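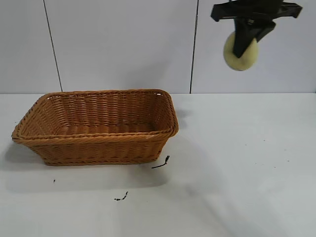
发件人:Kieran Ackroyd
日期:2020年5月4日
收件人:teleop-demo 邮件列表
主题:Re: 圆片入篮任务,示教数据的切分与夹爪零点

各位好,

先回上一封里的三个问题,再补充这一批数据的情况。原信引用在下面,我按段插着回,没有引用的部分我没有意见。

> 我们在 Bimstead 这边用你们三月份的数据复现了一遍。训练集一共 3,813 条,
> 任务列表里所有"抓取后放入容器"的条目都算在内。闭环跑下来,抓取阶段
> 问题不大,放置阶段经常在篮子外侧提前松开。我们怀疑是示教里松爪的时刻
> 标得不一致。请问你们的松爪标签是按指令还是按实际开度打的?

按指令。遥操作端的扳机值低于阈值的那一个控制周期记为松爪,和夹爪的实际开度无关。从指令发出到手指真正离开物体,中间有一段延迟,硬物体上这段延迟很短而且稳定,泡沫、海绵一类会回弹的东西上就不稳定了。手指开始后退,物体跟着膨胀,接触还在,指令标签已经翻过去了。如果你们的策略把这个标签当成"物体已经脱手"来用,动作会整体偏早。

建议改用实际开度的导数过零点再往后推一个固定窗口。窗口取 7 个控制周期,我们在 Treloar 分支里是这样做的,脚本是 relabel_release.py,输入输出格式和原来一样,只多写一列 release_contact。旧的一列没有删,对比的时候可以两列一起画出来看。

需要注意,这个脚本只处理开度曲线单调的片段。有的操作员习惯在放下之前先松一点、再夹紧、再松,曲线会有两个以上的过零点。脚本遇到这种情况不做判断,直接写空值并在日志里打一行。这一批里写空值的有 47 条,我逐条看过,都能手工补,补好的标签放在 manual_release 目录下。

> 第二,同一个任务里有两种示教来源,一种是遥操作,一种是拖动示教。
> 元数据里 source 字段有时是空的,有没有办法区分?

source 字段为空的都是拖动示教。早期的录制程序在进入零力模式时没有写这个字段,三月之后的版本修了,旧数据没有回填。从轨迹本身也可以区分:拖动示教的指令关节角和测量关节角完全相等,遥操作的两者之间有跟踪误差。逐帧相减,全程为零的就是拖动。

这两种来源不建议不加区分地混在一起训练。拖动示教的末端速度在接近物体时变化很平,人手扶着机械臂,进给和姿态调整是同时做的。遥操作的人看着屏幕,进给和转腕往往分成两段,中间停一下。停顿本身也会被策略学进去,表现为闭环时在物体上方悬停,有时悬停之后再也不动。Mirkeo 的做法是把速度低于阈值的连续帧压缩到固定长度,我试过,悬停确实少了,但是夹爪闭合前的那个停顿也被压掉,夹不实的情况变多。后来改成只压缩夹爪处于张开状态且距离物体较远的停顿,闭合前后的一律保留。阈值写在配置里,没有调得很细。

另外,拖动示教的片段里腕部力传感器的读数不能用。手扶着法兰,读数里混着人手的力。做力相关的东西只取遥操作那一部分。

> 第三,篮子的位姿是固定的吗?我们从固定相机里看,篮子每次都稍微斜一点,
> 不知道是有意随机还是摆放误差。

有意的,但随机得不充分。操作规程里写的是每条录制前重新摆放篮子,长轴大致沿桌面左右方向,允许偏转,位置限制在桌面左半边。结果是大家摆得都差不多,偏转角集中在一个很窄的区间里,方向也偏向同一侧。我把现有数据里的篮子位姿估了一遍,画出来是一小团。下一批录制会改成由程序给出目标位姿,在监视器上叠加轮廓,操作员照着轮廓摆。

篮子本身还有一个问题。侧壁是外倾的,上口比底面大,口沿是一圈较粗的绞编边。我们最初的成功判据用的是底面的投影范围,物体中心落在这个范围内才算成功。外倾侧壁上方松手的片段,物体多半会顺着内壁滑进去,却被判成失败。改用上口内缘的投影之后,283 条原先标为失败的片段翻成了成功。反过来,搁在口沿上没有掉进去的,按投影也会算成功,所以现在的判据同时要求物体的最终高度低于口沿。你们复现时如果用的是旧的成功标签,过滤之后的训练集会偏向篮子正中央,这和你们看到的"在外侧提前松开"是两回事,但会叠加。

以上是对三个问题的答复。下面是关于这个任务本身的几点记录。

一、夹持方式。海绵圆片是从平面上捏住的,手指压在圆面上,夹持力由遥操作端的扳机行程线性映射。没有力反馈,操作员只能看画面里的形变来估计夹得够不够。新手普遍夹得过紧。过紧对搬运没有影响,对松爪有影响,形变越大回弹越长,前面说的标签延迟也越长。现在把扳机映射的上限降低了一档,训练时单独讲这一条。

二、夹爪零点。Wonolthorpe 那台的手指在更换之后没有重新标零,开度读数整体偏大。受影响的片段在元数据里 gripper_zero 一栏标为 stale。修正方法是取每条录制开头完全张开时的读数,与标称值相减,全程减去这个偏移。不要用闭合状态的读数来标,夹着软物体时闭合读数没有意义。

三、搬运高度。规程要求抓起之后先竖直抬升,高于篮子口沿再横移。遥操作的片段里大部分遵守了,也有斜着直接过去的,其中少数擦到口沿。擦到口沿但最后放进去了的,保留,contact_rim 置为真。擦到之后篮子位移明显的,从训练集移出,放在 rejected 目录下,文件没有删除,想做恢复行为的人可以去那里取。

四、光照和背景。固定相机的背景是白色瓷砖墙面,台面也是白的,墙面和台面的亮度很接近。浅黄色的海绵和背景的对比度偏低,自动曝光打开时,黑色夹爪进入画面会把整体曝光拉高,海绵的边缘就更不清楚。请把曝光和白平衡都锁定。锁定值按夹爪已经在画面内的状态来定。台面上有零星的深色碎屑,背景差分会把它们检出来,分割阶段加一个面积下限就可以滤掉,不必为此重录。

五、时间同步。相机和控制器各走各的时钟,录制程序在开头和结尾各打一次同步标记,中间线性插值。短片段够用。长片段里漂移不是线性的,末段的误差比较明显,松爪又恰好在末段。凡是时长超过中位数两倍的片段,做放置阶段分析之前先检查一下手指运动和开度曲线有没有对上。

六、片段切分。现在一条录制对应一次完整的抓取和放置,起点是夹爪离开初始位,终点是夹爪回到初始位。有人提过把返回段切掉,我倾向于保留,另加一列 phase,取值为 approach、grasp、lift、transfer、release、retreat。切掉返回段之后,策略在松爪之后没有见过任何数据,会在篮子上方反复开合。phase 由规则生成,transfer 和 release 的边界按水平速度定,斜着放的片段这个边界不可靠,用的时候自己看一下。

关于 Bimstead 的复现,我想请你们先做两个对照。第一个只换松爪标签,其余不动。第二个只换成功标签重新过滤,其余不动。两个一起换的话,看不出哪一个起作用。评测时篮子位姿请用你们自己的,不要照我们的分布摆,照着摆测不出泛化。每次失败请记录松手瞬间夹爪相对于篮子长轴的横向和纵向偏移,有正负号,坐标系按篮子自身定,不要按台面定。

还有一处文档错误:README 里写 wrench 字段是在工具坐标系下,应为法兰坐标系。已在 Treloar 分支改正,主分支等合并。

新一批的录制计划还没有定。位姿提示程序在测试,轮廓叠加和相机畸变校正的顺序弄反了一次,画面边缘处偏得厉害,正在改。改好之后我再发信。

Kieran Ackroyd

> 以上三点不急,方便时回复即可。另外如果有原始的扳机曲线,也请一并放出来,
> 我们想看看夹紧阶段的差异。

扳机曲线在 raw/trigger 下,采样率比控制频率高,没有降采样,时间戳是控制器时钟。拖动示教没有这个文件。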